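Starnbridge fibre — anyone actually got a date yet?

Page 1 of 3

pellow_k wrote:
Had the Barero leaflet through the door again, third one. "Coming soon to Starnbridge". Cabinet at the end of Chisholm Road has been there since October with nothing going on that I can see. Anyone on the estate been given a real date? Stuck on 8 meg copper here and the kids are home.

mossbank wrote:
No date. Rang them, was told "next quarter", same as last time. The woman was nice about it tbh.

Willy Leemans wrote:
Depends which side of the railway you are. North side ducts are clear, they blew fibre through to the school end already. South side is a mess, collapsed duct under the bridge and they need a road closure. Council has to sign that off, Barero can't just dig.

dunlin70 wrote:
Always the council's fault isn't it. Vidwood managed the whole of the next village and they had roads to close too.

Willy Leemans wrote:
Vidwood went overhead on poles. Different job.

dunlin70 wrote:
And people have 200 meg and we have a leaflet. I'd take the poles.

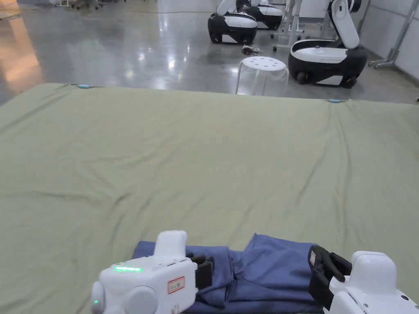 Page 2 of 3

Saadet Özkan wrote:
Please no poles. We had one go up outside my sister's front window, no letter, nothing, just came home and there it was. She complained and got a form reply. I'd wait another year for it underground.

pellow_k wrote:
Easy to say if your connection works now. Mine drops every time it rains. Had the engineer out twice, he says the joint is old and there's no point replacing it with fibre coming. Well is it coming or not??

mossbank wrote:
Ask for the joint to be done anyway. They still have to give you a working line. Put it in writing, not the phone.

Saadet Özkan wrote:
Agree with mossbank on that. And keep a note of the times it drops, they asked me for that and I didnt have it.

hob_end wrote:
Gave up and went 5G in the end. Router on the upstairs windowsill, getting 70 down most evenings, less at tea time. No contract. Not perfect but beats waiting.

dunlin70 wrote:
Which end of the village? Mast is behind the hill from us, one bar if I lean out.

hob_end wrote:
Top of Chisholm Road. Yes you might be out of luck down there, sorry. Could try an outside aerial, my neighbour has one on the chimney and says it made a big differnce.

Willy Leemans wrote:
Try it with a cheap SIM in your phone before buying any kit. Walk round the house, do a speed test in each room. Upstairs, side facing the mast. If the phone gets nothing the router won't be much better. 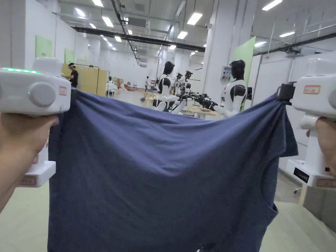 Page 3 of 3

pellow_k wrote:
Right, did the SIM thing. Back bedroom 22, everywhere else hopeless. Still nearly three times what I've got. Tempted.

mossbank wrote:
Check the evening before you decide. Mine was lovely at 11am and useless by 8.

Saadet Özkan wrote:
Did anyone go to the Barero drop-in at the hall? I missed it, was at work.

Willy Leemans wrote:
I went. Two people and a map. They said south side "after the closure" and wouldn't be drawn on when. Map had our street shaded as planned, for what thats worth. Wayleave still not agreed for the flats either.

dunlin70 wrote:
So no date then. As I said.

Willy Leemans wrote:
No date. But planned is more than we had last year, it wasn't on the map at all.

pellow_k wrote:
OK. Ordering the 5G router on the monthly deal and emailing about the joint as well. Will post speeds once its set up.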